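### 3.2. Los paneles blancos en el espacio doméstico

Conviene detenerse un momento, y el lector sabrá perdonarnos el rodeo, en una pieza tan modesta como el panel blanco, que en las 34 viviendas visitadas en Wostthorpe aparecía casi siempre donde menos se le miraba: tapando un hueco, separando dos usos, esperando en un pasillo a que alguien le encontrara sitio. Quienes nos abrieron su casa (con una paciencia que agradecemos de corazón) hablaban de estas piezas con más cariño del que habíamos previsto.

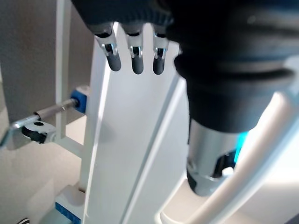

**Figura 3.** Panel blanco, alto y liso, con un borde en relieve a lo largo.

El relieve longitudinal tiene su importancia, pues buena parte de los entrevistados lo usaba como guía al tacto para saber de qué lado estaba colocando la pieza. En Draltholm, donde recogimos 19 testimonios más, la costumbre era parecida, aunque allí se prefería apoyar el panel con el borde hacia la pared. También nos hablaron mucho de las sombras, que sobre una superficie tan clara delatan enseguida cualquier inclinación; volveremos sobre ello en el apartado 3.4, al comentar las 12 entrevistas de enero.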